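Plitstead 服务台
板材与工作台配件 > 已购产品问题 > 工单详情

标题：Zallholm 方形拼板放在 Grarach 孔板台上会晃，按说明“静置”无效
提交人：Tamás Farkas
产品：Zallholm 方形拼板（浅色，木条拼接）
相关产品：Grarach 蓝色孔板工作台；Bárány 硬蜡油
优先级：普通（提交人申请改为“高”，未通过）
状态：等待客户反馈
首次提交：九月，上午 8:40

问题描述（提交人填写）

拼板平放在工作台上，按住一个角，对角会抬起来一点，松手落回去，有“嗒”的一声。幅度不大，用眼睛看不太出来，用手一按就知道。板上摆小件的时候更明显，手肘碰到板边，摆好的塑料块会跟着动，排得紧的几块之间会错开。

板子到货时外包装完好，拆封后平放，没有靠墙立过，没有晒过太阳，没有在上面放过热的东西。我把这几条先写上，因为我知道第一封回信会问什么。

已经看过贵司网页上的“拼板不平怎么办”。里面说“木材是天然材料，轻微变形属正常现象，静置一段时间后会自行恢复”。静置多久没写，恢复到什么程度没写，“轻微”是多少也没写。我静置了超过 100 个小时，该晃还是晃。

希望得到的处理：告诉我到底是板子的问题还是台子的问题。如果是板子的问题，换一块。如果是台子的问题，告诉我怎么调。

上午 10:15　服务台自动回复

您的工单已收到。为了更快解决问题，请先确认以下事项：
板材是否平放保存；
板材是否接触过水或高温；
板材是否在到货后及时上油；
台面是否清洁，孔内是否有碎屑。
大部分拼板不平的问题可以通过均匀上油和静置解决。推荐使用 Bárány 硬蜡油，正反面都要涂，薄涂。

上午 11:02　提交人

前三条我在描述里都答过了，上油那条补充一下：到货后正反面都上过油，用的正是 Bárány 硬蜡油，上油前用 240 目砂纸顺着木纹过了一遍，擦净，薄涂，多余的擦掉，第二天再来一遍。罐子上怎么写我就怎么做。

台面是干净的，吸尘器吸过，孔也吸了。

我想问一句：“大部分问题可以通过上油解决”，这个结论是从哪里来的？贵司恰好也卖这罐油。我不是说油不好，油我用着挺顺手，板面摸上去不涩，也不发黏。可是一块已经两面都上过油的板子，再上一遍怎么就能从晃变成不晃，我想不通。

下午 2:30　服务台（人工）

您好，感谢补充。木板单面吸湿后会向干的一面翘，补油是为了让两面吸湿速度接近。您的工作间湿度变化大吗？九月不少地区湿度还比较高。
另外请问您判断“板子不平”的方法是什么？有没有用直尺检查？

下午 3:10　提交人

这个问题问得比前面的有用。

先说湿度。房间里湿度是有变化，谁家没有。可是如果是单面吸湿造成的弯，板子应该弯得比较匀，像瓦片，沿着木纹的方向鼓起来或者凹下去，摇起来应该是两条边一起动。我这块是对角动。对角动说明是扭，或者是下面垫着什么。扭和瓦形弯是两码事，网页上一律叫“变形”，然后开同一个方子。

直尺检查，我今天下午做，做完贴上来。

下午 5:25　提交人：检查记录（一）

工具：一把钢直尺，一叠普通打印纸裁成的纸条，一支铅笔，一把 5 毫米内六角扳手。没有塞尺，所以用纸条代替。这个办法粗，但塞得进和塞不进还是分得清的。

第一步，钢尺立在板面上，顺木纹方向，从远边往近边一道一道挪，对着窗看尺底的光。基本不透光，近边那一段比中间略好。

第二步，钢尺横过来，跨着拼缝放。中间有极细的一线光，纸条塞不进去。

第三步，两条对角线各放一次。我原来以为这里会露馅，没有。两条对角线看上去差不多，都塞不进纸条。

第四步，板子翻过来，底面朝上，前三步重做。结果差不多，底面的某一处拼缝用指甲能刮到一点台阶，非常小，我用 240 目砂纸包着木块轻轻磨了几下，指甲就刮不到了。磨完回到台子上一试，照样晃。所以这个台阶不是原因，至少不是全部原因。

写到这里，我对“板子不平”这个判断的信心已经比早上少了很多。早上我倾向于是板子的毛病，标题也是照这个意思起的。标题先不改，免得后面的人看不懂前面在吵什么。

下午 5:50　服务台（人工）

感谢您的详细记录。既然板面经直尺检查基本平整，建议您尝试在板底四角加装软垫片，可以有效消除晃动。本店有售配套垫片，一包 6 片。

下午 6:05　提交人

又是先买东西。

软垫片能把声音消掉，这我信。能不能让板子稳，我不太信，软的东西按下去会陷，手肘一碰还是会动，只是不响了。而且一垫软垫，板子离开台面，旁边挡着的螺栓头就未必还挡得住板边。这些先不管，我想先知道晃是从哪来的，再决定垫不垫。

请把工单留着，不要因为“已提供解决方案”自动关闭。上次买台子那张单就是这么关掉的。

下午 6:07　系统

工单状态已更改为：已提供解决方案。

下午 6:09　提交人

我刚说完。

下午 6:31　服务台（人工）

抱歉，已为您改回“处理中”。

次日，上午 9:20　提交人：检查记录（二），换位置

今天的思路是把板子和台子分开查。板子不变，换地方；地方不变，换板子的方向。哪一样跟着变，问题就在哪一样身上。

为了不搞混方向，我拿板上的一个小节疤当记号。板面有一条颜色浅一些、花纹重一些的宽带，节疤就在那条带子附近，深褐色一个小点，很好认，比用铅笔写“上下左右”强，也省得事后擦。下面说“节疤在近侧”，就是说这条带子靠我站的这边。

做法一：原位置，节疤在近侧。按对角，晃。会抬的是左近角和右远角。

做法二：原位置，板子水平转半圈，节疤到远侧。按对角，晃。会抬的仍然是左近角和右远角。

这一条我重复做了好几次，怕自己手重手轻不一样。每次都是同一对角。板子转了半圈，毛病没跟着转。光凭这个还不能完全放过板子，扭的板子转半圈，翘的还是那一对角，形状本来就是对称的。所以还得做下面这个。

做法三：原位置，转四分之一圈。要是板子扭，会抬的应当换成另一对角。结果没换，还是左近角和右远角。

做法四：把板子搬到地上。地面不见得比台子平，但至少是另外一个面。放下去，按四个角，不晃。挪一个位置，还是不晃。

做法五：搬回台子，往右挪一段，避开原来的位置。几乎不晃，非要用力按才能感觉到一点。

结论我自己先下一个：板子大概没有冤枉的必要了，台子的嫌疑更大。我说“大概”，因为地面那一条我不太敢当证据，地面要是恰好凹得合适，什么板子放上去都服帖。

上午 11:40　服务台（人工）

您好，看了您的测试，做得非常仔细。Grarach 工作台台面为金属孔板，出厂前经过检验，平面度符合要求，一般不会是台面的问题。是否可能是孔边有毛刺？

上午 11:58　提交人

“经过检验”和“装好以后是平的”是两回事。单张孔板出厂时平不平，我没法查，就当它平。可这张台面不是一整张，是几块拼的，块与块之间有缝。贵司检验的是哪个，单块，还是装完的整台？装是我自己按图装的，装完没有人来检验过。

毛刺我用手背顺着孔边摸了一遍，又拿旧丝袜拖了一遍，没有挂丝。这个办法比手指灵。毛刺可以排除。

下午 1:45　服务台（人工）

检验的是单块台面。拼接部分请参照安装说明中“调平”一节。

下午 1:52　提交人

这句话要是昨天上午说，能省下一天。

安装说明“调平”一节我手上有，全文是：“安装完成后请确认台面平整。”没有别的了。怎么确认，用什么确认，不平的时候拧哪里，都没有。如果有更长的版本，请发我。

下午 3:30　服务台（人工）

已向产品部门索取，稍后提供。

下午 4:15　提交人：检查记录（三），接缝

没等，自己先查了。

钢尺横跨接缝立起来。近边中间那条缝，尺子一头贴着，另一头下面能塞进纸条，一张很松，叠起来再塞就紧了。左侧那条缝也试了，比这条好，纸条要找角度才塞得进去。

也就是说，左右两块台面有一点高低差，板子原来正好骑在缝上，一部分靠高的那块撑着，另一部分悬着，一按就往低处落。往右挪以后，板子大半落在同一块上，晃就小了。这和昨天的结果对得上。

不过还有一处对不上。如果只是一条前后走向的缝，一边高一边低，板子应该左右晃，像跷跷板那样，不应该专挑对角。对角晃说明还有一个地方也在顶着它，或者高低差在缝的远近两头不一样。我把尺子沿着缝往远处挪，近端塞得进纸条，远端塞不进。看来是后一种，台面这块是一头翘着的。

顺手还查了螺栓。板子近侧左右两角外面，各有一颗黑色螺栓拧在台面的孔里，M6 的，用来靠住板边。我松掉左边那颗，板子晃的幅度有一点变化，很小，我自己也说不准是真有变化还是我希望它有。松右边那颗，没有感觉。两颗都拧回去，别拧到把板边顶起来的程度就行。这一条我不敢写成结论，写在这里供贵司参考。

下午 4:40　服务台（人工）

收到，接缝和螺栓的情况已记录。
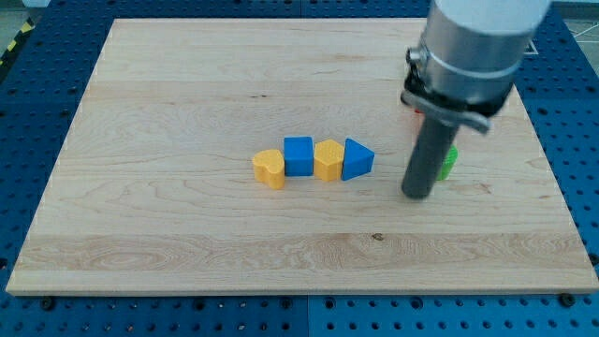

图片来源：Tamás Farkas。转载请联系 Plitstead 服务台。

下午 5:05　提交人

说明几点，免得又绕回去。

台面的接缝在近边中间附近能看到，细细的一道，左边也有。黑色螺栓头一左一右在近侧两个角旁边。节疤在近侧那条浅色宽带上方一点的位置，所以板子的方向是“节疤在近侧”，和做法一相同。

板上那一排四块塑料形状块，我一般就摆在中间偏左，挨着排。它们本身没有问题，放在别的平面上也不动。别建议我换形状块。

板子看着远边窄、近边宽，请不要据此判断板子不方。我量过两条对角线，一样长。从这个角度看任何方的东西都是这样。

下午 5:30　服务台（人工）

照片收到。看起来板子远近两边宽度略有不同，请问板子是否为正方形？会不会是裁切误差导致受力不均？

下午 5:34　提交人

请看我上一条的最后一段。

退一步说，就算它真裁歪了，裁歪影响的是轮廓，和放在平面上晃不晃没有关系。一块梯形的板子，只要底面是平的，照样不晃。

下午 5:52　服务台（人工，二线）

Farkas 先生您好，工单已转到我这里，前面的记录我都看完了。先回答您最开始的问题：从您转板子的那组测试看，问题在台面，不在拼板，不需要再上油，也先不要加软垫。

安装说明的完整版找到了，调平步骤如下，您看着做：

先把拼板和台面上的东西都拿走，包括两侧的黑色螺栓。
从台面下方找到接缝两侧的固定螺丝，用 5 毫米内六角扳手松开半圈，不要完全拧出来。
钢尺横跨接缝，从近端开始，低的那块下面加薄垫片，直到尺底不透光。
挪到远端再看一次，近端动过以后远端可能会变。
两头都不透光了，再交替拧紧，每次拧一点。一边一次拧死，台面会被带歪。
拧紧之后再用尺子查一遍。

薄垫片我们会免费寄，金属的，不是那种软垫。

下午 6:20　提交人

谢谢，这是这张单子里头一封我读完不想反驳的回信。反驳还是有一点：为什么完整版说明没有随台子一起装箱？

另外第三步我有疑问。您说在低的那块下面加垫。可我量出来是近端有高低差、远端没有，加垫只在近端加，台面会不会被顶成斜的？还是说近端加厚一点，往远端逐渐减薄？

下午 6:48　服务台（人工，二线）

只在近端加，中间那颗螺丝处可以加一片更薄的过渡。台面是金属的，这点差别它跟得过来。先少加，宁可多试一次。
关于装箱的说明书，我会反馈，不敢保证什么时候改。

次日，上午 10:30　提交人：检查记录（四），调平试做

垫片还没到，先用裁好的薄铜皮代替。以下是今天做的，别当成最终结果。

台面清空，螺栓取下，台下的固定螺丝松开半圈。有一颗很紧，像是装的时候就没拧正，退出来看了看，螺纹没坏，重新对正拧回去。这颗正好在左近侧。我装的台子，这笔账算我的，不过图纸上这个位置的螺丝画在桌腿后面，看不见，算它一半。

近端垫铜皮，钢尺跨上去，不透光。挪到远端，出现了一线光，原来没有的。把近端铜皮抽掉一层，远端好了，近端又透一点。来回换了几次，最后取了个中间的，两头都有极细的光，纸条都塞不进。

交替拧紧。拧紧以后近端比拧紧前略差，纸条还是塞不进。

拼板放回原位，节疤在近侧。按对角，“嗒”的那一声没有了。用很大的力气按左近角，还能觉出一点动，平时手肘碰一下不会到这个程度。螺栓装回去，靠住板边，不顶。

四块形状块照旧排上，手肘碰板边，没有错开。我碰得比平时重。

上午 11:15　服务台（人工，二线）

很好。那这张工单是否可以标记为已解决？

上午 11:26　提交人

先不要。

理由一，用的是铜皮，不是贵司的垫片，垫片到了要换掉，换完等于重来一遍。
理由二，台面松过又拧紧，过一阵会不会自己走掉，没人知道。我打算放着正常用，到十月再拿尺子量一次。
理由三，左侧那条缝我只是“比这条好”，没有调过。要是近边这条弄平以后，左边那条变成最差的，我还得回来。

另外请把工单标题改了。原标题说拼板会晃，别的客户搜到会以为是 Zallholm 的板子不行，那对这块板子不公平。我建议改成“Grarach 孔板台接缝高低差导致板材晃动”。

上午 11:40　服务台（人工，二线）

标题涉及产品名称归类，改动需要审核，我先提交。工单保持“等待客户反馈”，不会自动关闭，我手动加了锁。
垫片今天下午寄出。

下午 1:08　系统

标题修改申请未通过。原因：工单标题须与首次提交时所选产品一致。

下午 1:15　提交人

那就请在“拼板不平怎么办”那一页加一行：先把板子转四分之一圈再试，抬起的角不跟着转，就去查台面，别忙着上油。加在推荐购买的上面。

下午 1:33　服务台（人工，二线）

已转给网页编辑。他们问能不能放在推荐购买的下面。

下午 1:36　提交人

不能。垫片到了我再来更新。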